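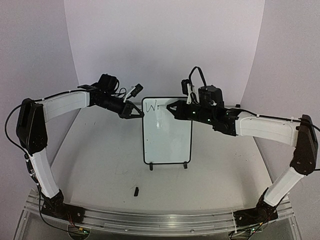

I promised back in September that I would write up how I look after the writing cell, and then I kept putting it off, mostly by looking after the writing cell. So, with a cup of tea and the fan going, I'm finally doing it. This will be long. If you only came for the cable part, it's near the bottom, and I won't be offended.

For anyone new, the cell is a pair of arms on one aluminum rail, facing in over a white table, and its job is to write on a small dry-erase board. The right arm does the writing. The left arm looks after the board. It lives in the back half of the Tromanlow workshop, in a bay just big enough for the table, me and a stool, and I have been its main human since it moved over from the old space on Seltard Street.

The rail is where I start every time. Both bases bolt to it, and if one of them has crept even a hair, everything you do afterward is wasted. I spent two whole evenings once fussing over the angle of the marker, changing one number and then changing it back, and the right base had a bolt I could turn with my fingers. I could have cried. Now I put a wrench on every base bolt before the power goes on, left side first, and I put a little paint mark across each head when it's snug. A broken paint line is very easy to spot with sleepy eyes.

Next is the table. I wipe it down and run my palm over it, feeling for grit. The scuffs don't bother me and most of them are never coming out anyway, but a crumb under one of the board's little feet tips the whole thing, and then your bottom line of text wanders off uphill. I use a plain damp cloth. The spray cleaner leaves a slick film, and the feet skate on it the moment the marker pushes.

Which brings me to the board itself. It's a light thing on two small feet, and it was never meant to be written on by something as stubborn as a servo. My first plan was to glue it down, and I am so glad I didn't (we swap boards more often than I expected). What I do now is set it by hand against a cardboard template I cut from a Heffernan parts box – still my favorite tool in the building – then bring the left gripper in slowly until it is just beside the frame. If it presses, the board turns. If it stays too far off, the board slides over until it meets the jaws, and you get a lovely long tail on whatever letter was being written at the time.

Then the marker. I have strong feelings about the marker! The jaws want to hold it well back from the tip so there's some give, but too far back and every curve gets wobbly. I put a ring of tape on the barrel where the jaws should close and replace the tape whenever it starts to look shiny. The cap comes off and goes on the table in front of the board, which drives a tidy friend of mine up the wall, but if the cap is on the table I know for certain it isn't on the marker. I've run a full program with the cap on. It writes nothing, very neatly.

The first letter of the day is always a W. I picked it after trying most of the alphabet. It has four long slanted strokes and sharp turns at the bottom, so it shows up slack in the wrist, and it shows up pressure that's too heavy on the way down or too light on the way up. Thin and a bit uneven is fine by me. What I'm looking for is a gap. A gap at the same spot each time means the board is leaning, and a gap that moves around usually means the marker is slipping in the jaws. I'm less sure what to say about too much ink, which has so far had a different cause every single time.

If the W is good, I let it go on to the phrase we've been using, small letters, three lines of it. The small letters are much harder. They sit close together, and any slop in the wrist piles them up on each other.

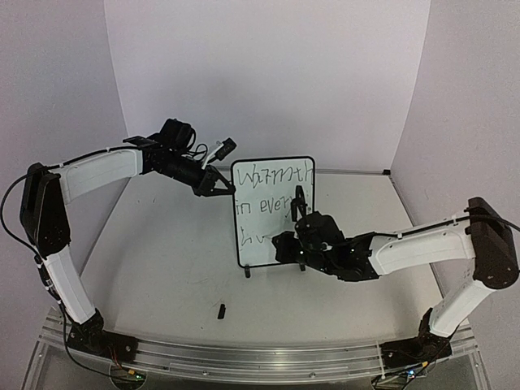 Colleen Brandt

The top line gave me the most trouble in that phrase. Look at how "warmth" crowds itself. I went through the wrist servos one at a time with the power off, wiggling each joint and feeling for play, and found it in the last one before the gripper. The screws on the horn had backed out a little. It was a short job, 20 minutes including the time spent hunting for the driver, and I added a dab of the mild thread lock to each screw. I'd held off on thread lock for ages out of a vague fear of never getting the screws out again. The mild kind comes loose just fine.

My notebook says we're at some 3000 letters since the last full strip-down, so I shouldn't have been surprised. The new habit is to check those screws every time I change a marker. It's easy to remember, and my hands are already in there.

Now, cables. Each arm has a loop that has to be long enough for the elbow to straighten and short enough not to wander into anything. The camera lead at the wrist is the fussy one. I tie it loosely to the upper link, leave a generous arch at the camera end, and then move the arm by hand through the whole reach, watching for the loop to go tight. Please do this with the power off. Please also do it all the way, including the corner you think the arm will never visit. I skipped that corner once and pulled a connector clean out of its housing, and the spare had to come from Dovard, and I sulked until it arrived.

Under the rail it's messier. The small boards and their wires hang down below the bases where my knees go, and I have caught them with my jeans more than once. I've bought a strip of sticky-backed clips to bring everything up closer to the rail. They are still in the bag. The one thing I do keep up with is looking for the green lights before I run anything – if a wrist is dark, I check its plug before I start suspecting the software, and it has nearly always been the plug.

Someone asked in the comments how long the whole round takes. With the bolts, the wipe, the board, the marker and the test letter, my best is 23 minutes, and that was a morning when everything behaved. Allow yourself longer at first. You'll want to fiddle.

The faint gray smudges on the table are from me, by the way, resting my hand where I'd just wiped ink. I've tried alcohol and I've tried one of those white melamine sponges, and the sponge took the shine off a patch near the back, so I've stopped. If you have a way to get old marker out of a white tabletop without dulling it, I would dearly love to hear it. Next time I'll write about the left arm's gripper pads, which are overdue for replacing, and with any luck the clips will be up by then too.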